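Hanger data with handheld grippers – better than I expected

wistimine
OK, I have to share this one! We've been trying to teach a two-gripper policy to pull a single plastic hanger out of a pile, with all the demos done by hand with handheld grippers. 265 of 318 trials on the arms came out clean. The old teleop set got us nowhere close – and the new one took 3 people one afternoon.

leiva18
Nice! Are the demos single hangers or piles? The policy could be coasting on easy starts.

wistimine
Both. Some views from the finger side:
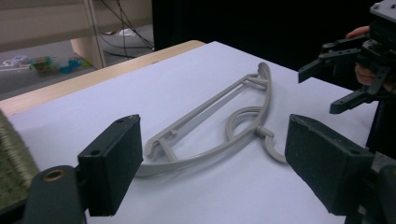
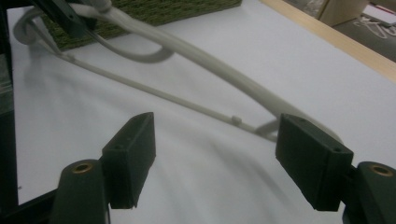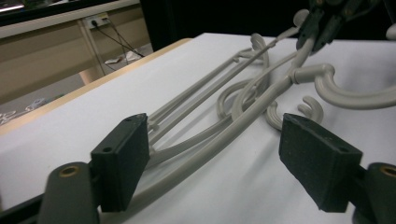
Ristitz, November 16, 2023

The pile is where it gets fun. The hooks catch on everything, so people naturally learn to turn the piece a little before pulling, and the policy picked that up too.

edholm_bench
Love it, but I don't buy the comparison. Your teleop set is from May and it's a lot smaller, right? Match the hours first, then tell me handheld wins.

wistimine
Fair, it is smaller. I still think speed counts as part of the method. In the same hour we get far more demos this way.

leiva18
I'm with edholm on this one. More demos per hour is a great result, just a different one. What do the failures look like?

wistimine
Mostly two hangers coming up together. I'll rerun with matched hours and post the numbers, good or bad.

edholm_bench
Please do! And try gray on gray, I bet it drops.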